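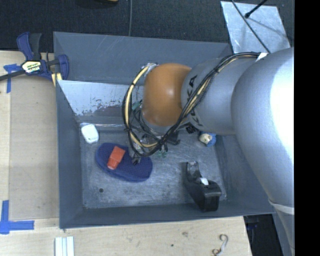 Hard water and espresso boilers

dramley_tap
Supply here tests at 200 ppm hardness. Is descaling every 2 months enough?

Pellworth
No. At 200 I'd fit a softening cartridge. Mine is rated for 3,000 liters.

ostk649
Disagree. Rated life assumes softer water than that. Expect roughly half, then retest the outlet.

Pellworth
The rating chart is by hardness - check the label.

dramley_tap
Label has no chart. Ordering test strips first.

ostk649
Get the drop kit. Strips read too coarse.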